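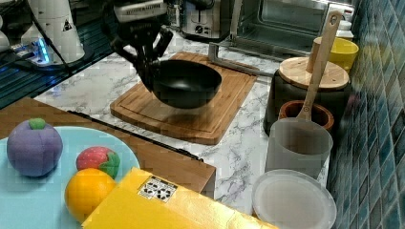 斯特维尔家政与厨艺学校（Stevell）是一所面向成年学员的专业学校，主要讲授家庭厨房的布置、器具养护与日常烹饪。学校的教学从台面开始。学员入学后的第一个单元不涉及任何菜式，而是学习台面的分区，即备料、加热、盛放与待洗各占何处，器具使用之后归于何处。教学厨房的台面采用白底灰色纹理的样式，墙面铺设带光泽的蓝绿色马赛克砖，砧板选用四周刻有汁槽的竹制长方板，锅具以深膛的黑色炒锅为主。上述配置与普通住户家中所用相近，学员回到自己的厨房后，可以直接沿用课堂上形成的习惯。烤面包机、小烤箱等电器靠后摆放，台面前部留给砧板和锅具，带竹盖的深色罐子与木勺置于靠墙一侧，这一布局在各门课程中基本一致。

学校沿革

学校由瓦莱里亚诺·蒙托亚（Valeriano Montoya）与埃尔斯·波斯特马（Els Postma）共同创办，校址设于克拉恩霍尔姆（Clarnholm）旧邮局楼内。蒙托亚先生早年从事餐饮后厨管理，波斯特马女士曾长期讲授家政课程。两位创办人在合作编写一本厨房收纳手册时发现，市面上的烹饪课程大多围绕菜谱展开，对器具的取放、清洁和保存着墨甚少，而学员家中的困难往往集中在这些方面。手册后来没有出版，其中的内容经过多次修订，成为本校基础课程的讲义。

创办初期，学校仅有一间教室，理论课与操作课轮流使用同一组台面。此后学校租下楼内相邻的房间，将操作区与讲授区分开，并增设了一间器具储藏室。储藏室现有登记在册的器具354件，涵盖锅具、刀具、砧板、量具、烘焙模具以及各类罐盒。每件器具均有编号与养护记录，学员可按规定借用。

目前学校有专职与兼职教师15人，每学年开设春、秋两个学期，六月另设短期班。上一学年各类课程共接收学员787人次，其中包括由合作单位选派的学员。

课程设置

学校的课程分为基础课程、专项课程和短期班三类。

基础课程为期一个学期，所有首次入学的学员均须修读。课程内容依次为台面与动线、砧板与刀具、锅具与火候、储存与标识、清洁与检查。每个单元结束时，教师会与学员一同检查其负责的台面，并在单元记录上签字。基础课程不设书面考试，单元记录齐全者即可结业。

砧板与刀具单元以竹制砧板和木制砧板为主要教具。学员学习生食与熟食砧板的区分、汁槽的清理方法、清洗后的竖立晾放，以及板面出现裂纹时的处理。教师要求学员在切配含水较多的食材时使用带汁槽的一面，切配面团与干料时则使用平整的一面。刀具部分包括握法、日常磨砺和存放，磨刀练习安排在教师在场时进行。

锅具与火候单元讲授不同材质锅具的用法。炒锅部分占课时最多，内容包括开锅、预热、投料次序、锅内余温的利用以及使用后的清洗与擦干。学员还须掌握炒锅的搬移：热锅离开炉灶后应放在隔热垫或锅架上，不得直接置于砧板。

储存与标识单元涉及干货、调料、茶叶和剩余饭菜的保存。学校建议学员尽量选用盖子严密、开启方便的罐子，并在罐底标注装罐月份。塑料杯盒与其盖子应配套存放，盖子单独平放时应保持内面清洁。该单元的作业是整理自家的一格橱柜，并提交一份物品清单。

专项课程在基础课程之上开设，现有家常炒菜、面点入门、小烤箱烘烤、汤羹与炖煮、老年人饮食、儿童辅食六门。各门课程的授课教师会在学期开始前公布器具清单与食材清单。食材由学校统一采购，费用计入学费，学员无须自备。

短期班每次为期一周，面向已有一定烹饪经验、希望集中解决某一问题的学员。近年开设的主题包括小户型厨房的收纳、单人份烹饪、旧锅具的修复以及搬家后的厨房重置。

教学厨房

教学厨房由八组操作台构成，每组供两名学员使用。各组台面的基本器具完全相同，包括炒锅、汤锅、砧板、刀具、木勺、量杯和两只储物罐。学员在整个学期中使用固定的操作台，并负责该台面的日常整理。下课前十分钟为整理时间，学员按照张贴在墙面的归位图，将器具放回原处，由当日值日学员核对。

厨房的色彩与材料由乌韦·莱因霍尔茨（Uwe Reinholz）负责选定。莱因霍尔茨先生现任学校设施主管。深浅分明的台面与墙面便于学员看清食材碎屑和水渍，也便于教师在讲评时指出问题所在。台面每学年检修一次，砖缝于暑期重新填补。

操作台的高度可在一定范围内调节。身高较高或需要坐着操作的学员，请在报名时说明，学校将在开课前完成调整。

师资

学校教师均具有餐饮、家政或食品相关行业的从业经历。贝丽尔·希姆谢克奥卢（Beril Şimşekoğlu）担任教务主任，负责基础课程的编排与教师培训，并讲授面点入门。阿斯勒·波拉特（Aslı Polat）担任储存与标识单元的主讲教师，同时管理器具储藏室。埃尔斯·波斯特马女士继续讲授台面与动线单元。瓦莱里亚诺·蒙托亚先生现任校长，每学期为新学员讲授第一课。

新任教师在独立授课之前，须完整旁听一个学期的基础课程，并在教务主任指导下完成试讲。学校每学期组织两次内部教研活动，内容以讲义修订和器具更新为主。

器具选用与养护

学校选用器具时，首先考虑耐用程度与维修条件，其次考虑重量与握持的舒适度。凡可修复的器具，学校均优先安排修复。上一学年经储藏室修复后重新投入使用的器具共106件，以砧板和木柄器具居多。修复工作由教师与高年级学员共同完成，记录存放于储藏室，供学员查阅。

木勺、木铲等器具每月上油一次。竹制砧板在学期中每两周检查一次，发现起毛或变形时及时打磨或更换。锅具的检查项目为锅底平整度、手柄紧固情况和内壁状况。电器由具备资质的人员定期检测，检测期间相关课程改用备用设备。

合作单位

学校与希米讷（Himine）厨具维修工坊保持长期合作，工坊为学校提供磨刀、手柄更换及锅具整形服务，并为旧锅具修复短期班提供师资。埃伦（Eren）社区服务中心每学期向学校选派学员，参加老年人饮食与单人份烹饪课程，相关学费由中心与学校共同承担。

学校欢迎其他机构就团体课程事宜与教务处联系。团体课程的内容可根据参加人员的实际情况调整，人数以教学厨房的操作台数量为限。

报名与参观

基础课程与专项课程在每学期开课前接受报名，短期班报名自四月开始。报名者须填写登记表，注明饮食禁忌、过敏情况及对操作台高度的要求。已缴学费者如需转班，应在第二次课之前向教务处提出书面申请。

教学厨房在学期中定期向公众开放参观，参观时间为下午三时至五时。参观者可由教师陪同了解操作台与储藏室的布置，并可索取归位图与砧板养护说明的复印件。进入操作区请穿着平底防滑鞋，长发请束起。

教务处设于旧邮局楼二层，来访请由侧门进入。

最后更新：六月

相关内容
基础课程单元一览
器具储藏室借用办法
竹制砧板养护说明
小户型厨房收纳短期班报名须知
希米讷工坊磨刀服务安排
教学厨房参观指引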